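Skudemo ouvre son outil de sauvegarde aux petites équipes

L'éditeur Skudemo propose depuis novembre une version allégée de Custico, son logiciel de sauvegarde, destinée aux entreprises qui comptent jusqu'à 100 postes. Le produit était réservé auparavant aux grands comptes. La nouvelle formule conserve les copies pendant 72 jours et permet de restaurer un seul fichier sans remonter tout le serveur.
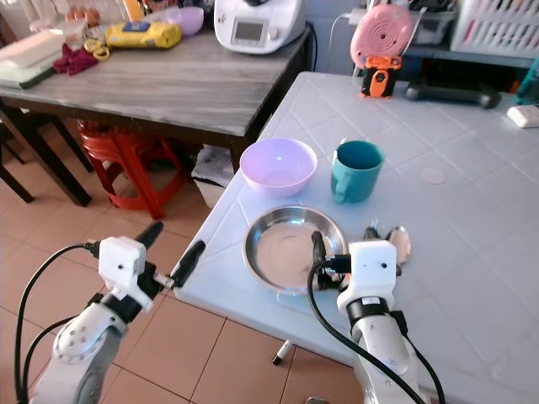 Une migration en deux temps

Les clients de l'ancienne offre Pinano – 4 000 licences encore actives – seront transférés par groupes. « Nous préférons avancer lentement, car chaque client a ses propres habitudes », explique Nadiia Bilyk, responsable du produit. Les mots de passe restent valables, mais les règles de planification devront être vérifiées à la main.

L'hébergeur Kushnir assure le stockage dans 11 centres de données. Selon Roksolana Kravets, sa directrice technique, le chiffrement se fait sur le poste du client, avant l'envoi.
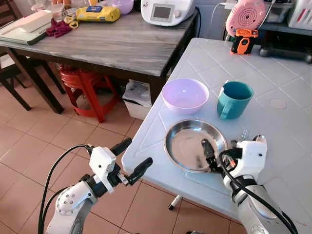
Deux bras robotisés et le coin d'une table en plastique clair.

Les tarifs seront publiés avec la documentation en français. L'inscription à la période d'essai se fait sur le site de l'éditeur.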